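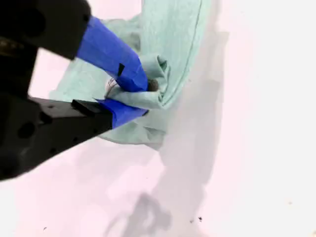 A fold of pale green cloth.

Notes on Keeping Household Linen

January 2021

Readers of this blog have asked for a fuller account of how linen should be stored over the winter months. The following notes are drawn from my own practice and from the household book kept by my late aunt, who managed a guest house in Tillov until 2000.

Linen should be put away clean and without starch. Starch attracts insects and weakens the cloth where it is creased. My aunt was firm on this matter, and her tablecloths remain in regular use in my home.

Folding deserves more attention than it commonly receives. A sheet left for years on the same crease will eventually split along it. I refold the contents of the cupboard every December, moving each crease a hand's width from the last. Oliwia Nowakowski, with whom I have corresponded on this subject for some time, prefers to roll her larger pieces on cardboard tubes covered in cotton. The results are excellent, but the method requires a deep shelf, and mine is not deep.

Colored cloth is kept apart from white. I use 2 shelves for this purpose and line both with plain cotton, washed before use. Cedar blocks are acceptable provided they do not touch the fabric. Lavender is pleasant and, in my experience, does very little.

Yellow marks on old pieces may be treated with a long soak in cool water, changed each morning. I allow 5 days. Bleach is not recommended for any item of value.

Siham Farouk has written to ask whether damask napkins should be ironed before storage. They should not. Iron them on the day they are needed, while slightly damp, on the wrong side first.

A separate entry on mending will follow once I have finished the hem of the long Flastovholm cloth, on which progress has been slow.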